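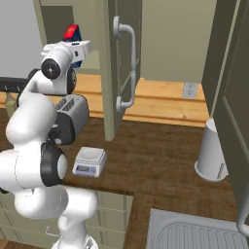 Calloway kitchen, counter layout with toaster and scale.

Tue 18 January
Skundar student project, sim log

Task is still box pick and carry over the dark countertop. Moved the config out of the old Firkgate branch so the class repo and ours stop drifting. Physics step back to 1000 Hz. At 2000 the contact looked the same in the logs and the batch took most of the lab slot.

Ran 20 episodes with the scripted grasp as a baseline. Approach height unchanged. Box pose randomized in yaw only, toaster and scale fixed.

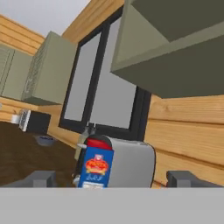

Wrist view goes to the policy at full tilt, no rectification. Tried leveling it last week and the crop lost the finger pads, so that change is reverted. Finger opening at approach stays at max until the pregrasp check passes. The check uses sim state for now. Has to come out before the Plollport round, where state is not exposed.

Open items:
Friction on pads is still the default value.
Box mass in the asset file does not match the task sheet.
Reset sometimes keeps the previous arm pose.

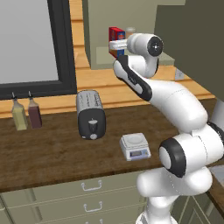
Carry segment needs a clearance term for the toaster. Current cost only penalizes joint velocity. Add it, then rerun with 100 episodes overnight and compare against the baseline seeds. Keep the seed list in the repo, not in the home directory.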